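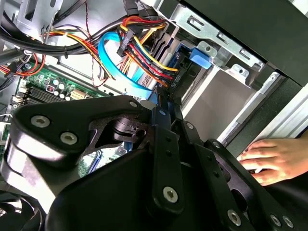
Home Threads Replies Media About

1/ ok so I finally moved the family budget off the old spreadsheet and onto paper. yes paper. thread for anyone whose money app makes them want to lie down

2/ background – we used Zelari for a long time, the free version. August they changed what free means. I had 717 transactions in there and a category called "misc misc"

3/ exported everything. the export put the date in three different styles. spent an evening fixing that then thought, why am I fixing this

4/ so. one notebook, one pencil, one page per month. left side money in, right side money out. my grandmother ran a whole house this way, plus chickens

5/ rule one: write it down the day it happens. not the weekend. by the weekend I've forgotten the pharmacy and the parking and whatever I bought at Deák (bakery near work, dangerous) 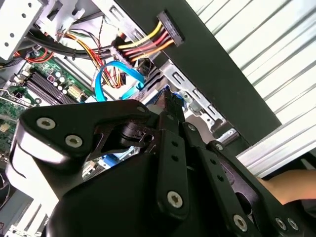

6/ rule two, round up to the whole dollar. always up. $4.15 is 5. at the end of the month there's a bit more in the account than the page says and that feels great

7/ groceries are the hard one. I set 200 every two weeks and blew it the first time, mostly cheese. second time I was under but we ate a lot of lentils and there were comments

8/ the other 200 goes in an envelope for the car. no touching. Bramdale quoted me for new tires and I would like to not cry in their waiting room again

9/ somebody asked about cards. I still use a card! just write it on the page same as cash. the card bill gets its own line when it comes so I dont count things twice. took me two tries to get that right so don't feel bad

10/ subscriptions. go through them with the pencil. we were paying Omport for extra storage on two seperate accounts, same house, same photos. cancelled one. still mad

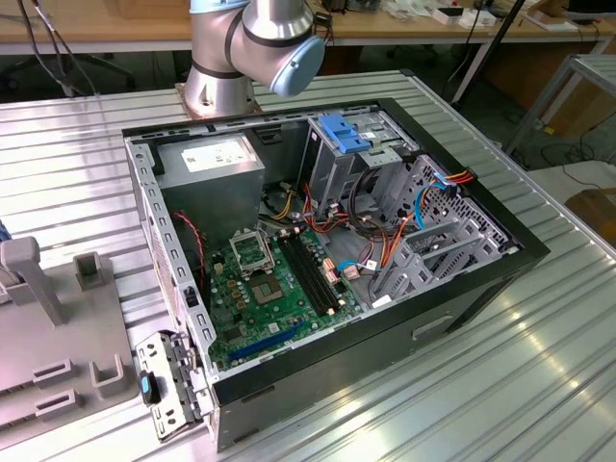 11/ things I'd skip: colored pens, stickers, those pre-printed planners with a page for your dreams. you need lines. drugstore notebook is fine

12/ what's not working yet – kid stuff. field trips, shoes, a recorder?? it comes home in the backpack with a due date of tomorrow. trying a 100 dollar cushion per month just for that, will see

13/ also birthdays. four in one month in my family, very poor planning by everyone

14/ do I miss the pie chart. a little. I liked seeing the rent slice, it was so big and rude

15/ the page takes me less time than the app did though. few minutes after dinner, coffee next to me, done. my husband even writes on it now, in handwriting I can't read, so there's an entry for either "gas" or "geese"

16/ ok gotta run, will post how October goes if anyone wants it. replies open, be nice about the cheese

Posted 3 October 2018 | Contact | Terms | Back to top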